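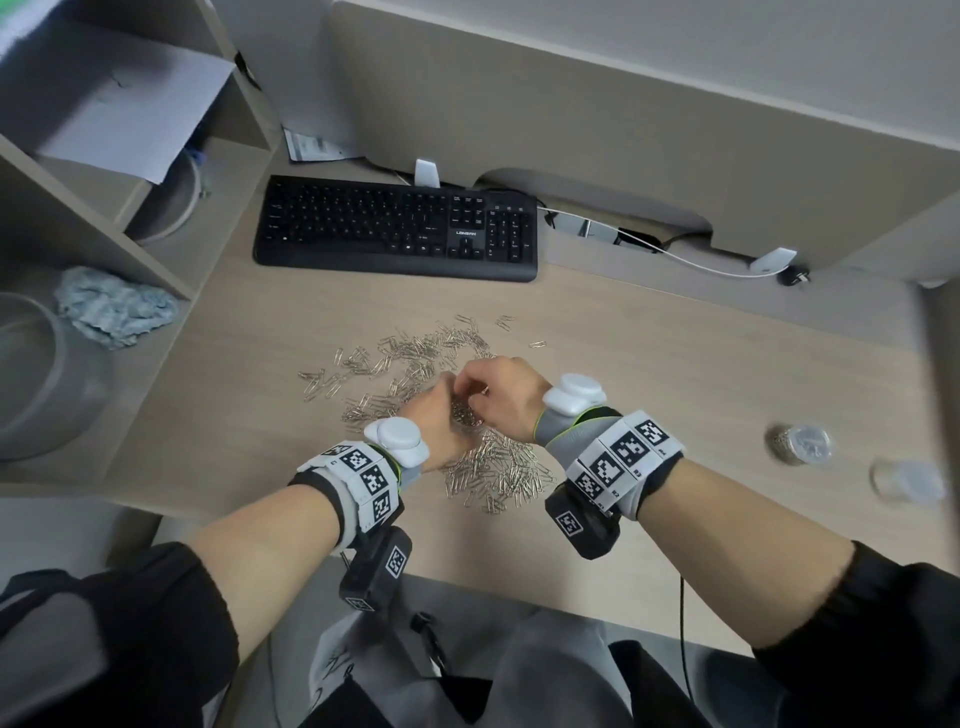 Wasard: Teaching a Two-Handed Robot to Tidy a Desk

Final report, Robotics Project Course, May 2020
Farah Pelupessy, Mathias Hollenstein and Sekar Majimbun
Supervisor: Ingegerd Magnusson

1. What we set out to do

When we first pitched Wasard to our supervisor, the plan was a good deal grander than what you will read about in this report. We wanted a two-armed robot that could walk up to any messy student desk (we had plenty of test material) and put everything back where it belonged. Ingegerd listened very kindly to the whole pitch, asked which of us was going to build the legs, and suggested we pick one object and one container and see how we felt after a month. We picked paper clips, and we are still picking them up.

The question we ended up with was this: can a small two-armed robot learn to gather loose paper clips from a desk and put them in a container if all it has to learn from is recordings of people doing the job with their bare hands? The robot is the Vurum, the tabletop pair of arms that last year's class built and that lives in the Setiawan building on a bench by the window. It has simple two-finger grippers and it is slow, but it is patient with beginners and the previous group left us very good wiring notes, for which we thank them warmly.

The usual way of teaching the Vurum is to grab its arms and push them through the motion. Anyone who has done this for an afternoon knows how the shoulders feel afterward, and the motions come out stiff and careful. We thought that if people could use their own hands at an ordinary desk, with an ordinary keyboard in the way and all the usual clutter, we would get movements that were more natural and a lot more of them.

2. Why paper clips

We did consider other things. Sekar argued for dried pasta and Mathias for playing cards, and we tried both for an evening. Pasta breaks. Cards are so flat that it turned into a project about fingernails. Paper clips are cheap, they don't roll off the desk, and they are annoying in an interesting way — they hook into each other, they lie on top of one another in heaps, and they shine, so a camera sees a bright smear where you would like it to see an edge.

They also need both hands, which we had not thought about at all until we started watching ourselves. A small clear container with only a few clips in it weighs next to nothing. If you drop a handful in with one hand, it scoots away from you, and so without thinking about it everybody holds it steady with the other. The Vurum had never been asked to use one arm for holding and the other for doing, and that little habit of the second hand became the most rewarding part of the whole project for us.

3. Wearing the setup

The person recording wears a camera at head height and a band of printed square markers around each wrist. The markers are there so that the software can work out where the wrist is and which way it is turned. We put them all the way around the wrist after our first version, which had a single flat marker on top, lost track of the hand every time someone turned their palm up. Going around solved that nicely, and the one thing we would say to anyone copying us is to label the markers before you print them. We learned to do this after an evening in which the right hand was, as far as the computer knew, attached backward.

Everything is worn over a fabric wrap. Samah Radwan from the textiles program gave us a great deal of help here, and she was very clear that the wrap has to be snug without pinching, that sleeves have to be pushed well up, and that nobody should be recording for longer than 10 minutes at a stretch. We followed her advice on the first two from the beginning and on the third after Mathias got a sore thumb.

You do notice the weight at first. You feel like you are wearing two very serious watches on each arm! After a few rounds it fades, although all of us kept a slightly odd posture with our elbows out, and you can spot that in the recordings if you know us.

4. How a session goes

We scatter the clips, put the container somewhere within easy reach, and start. We tried hard not to tidy the desk beforehand. The keyboard stays where it is, the cables stay where they are, and if there is a stack of paper on the shelf next to you then there is a stack of paper on the shelf next to you. Our reasoning was that the Vurum should meet a real desk early on and get used to it.

There was no script for the hands either. Some of us sweep the clips together with the side of the hand and scoop. Sekar takes small pinches and drops them in from above, very neatly, and will go back for a single stray clip before starting on a big pile. Mathias goes for the biggest pile first and leaves the strays until the end, grumbling. We had a long discussion about whether to make everyone do it the same way and decided against it, and we are still not sure we were right. More on that below.

We recorded 50 full sessions that we were happy with. We threw out others where a marker band had slipped, where somebody's sleeve had come down over it, or where the recording had been started and then forgotten about while we had an argument about lunch.

5. From hands to grippers

A hand has fingers and the Vurum has two flat pads on each arm, so a lot is lost in between. We kept the path of the wrist and the moment when the hand closed or opened, and we let go of nearly everything else. Mathias wrote the part that turns wrist positions into arm positions, and he deserves a lot of credit for it, particularly for the evening he found out that our two coordinate systems disagreed about which way was up.

For the learning itself we used the small network that comes with the course materials, with hardly any changes. We had ambitions here too, and Ingegerd again asked a kind question, this time about how many weeks were left.

Scooping with the side of the hand did not carry over at all. The Vurum has no side of the hand. It did try, bless it, and the result was a gripper pushing clips slowly and with great determination across the bench toward the container and then past it. In the end we trained only on the pinching and grasping parts and left the scoops out, so Sekar's patient style had the largest influence on what the robot does now. Sekar has been gracious about this.

6. What came out of it

We tested on the bench in the Setiawan building with clips from the same box. We gave the robot 10 tries, each with a fresh scatter. In 8 of them it held the container with one arm and got clips into it with the other, and kept on going until we stopped it. In the remaining two it closed its gripper on the rim of the container and lifted the whole thing, and we are sorry to say one of those ended with more clips on the floor than we started with on the bench.

It is never going to clear a desk completely. It does well with heaps, where it can come down more or less anywhere and bring something up. It does badly with a clip lying all alone on a bare surface, which it will hover over for a long time before going off to find a heap. Hooked clips come up in little chains, and it has no idea what to do about a chain, so it holds it over the container and lets go, and half of it hangs over the edge. We have grown rather fond of that one.

The holding arm was a real success. It moves in before the other arm does, it settles against the container, and it stays there. We never told it to. It is in all the recordings, in every style of working, and so it came through clearly even though we disagreed about everything else.

7. What we would change

We would pick one style per person and write it down. Leaving everybody free gave us lovely natural movement and also a pile of data that partly argued with itself, and we only saw how much when we sorted it by name.

We would record with duller clips as well as shiny ones, and in different light. Most of our recordings come from the same kind of desk with the same kind of pale surface, and the Vurum gets noticeably hesitant when you put a dark cloth on the bench.

We would also check the bands between sessions and write the check into the log. We did it when we remembered.

The Bonent student showcase has been moved to July, and we hope to bring the Vurum along with a second task, putting the lid on the container afterward. Mathias has started on it. Lids need a push and a small turn of the wrist, and so far the robot does the push.

8. Thanks

Our warmest thanks to Ingegerd Magnusson for her questions, to Samah Radwan for the wraps and for telling us off about breaks, and to last year's class for building the Vurum and labeling every single cable on it. The recordings, the marker sheets and Mathias's conversion code are on the course drive in the Wasard folder, and next year's group is very welcome to all of it, including what is left of the paper clips.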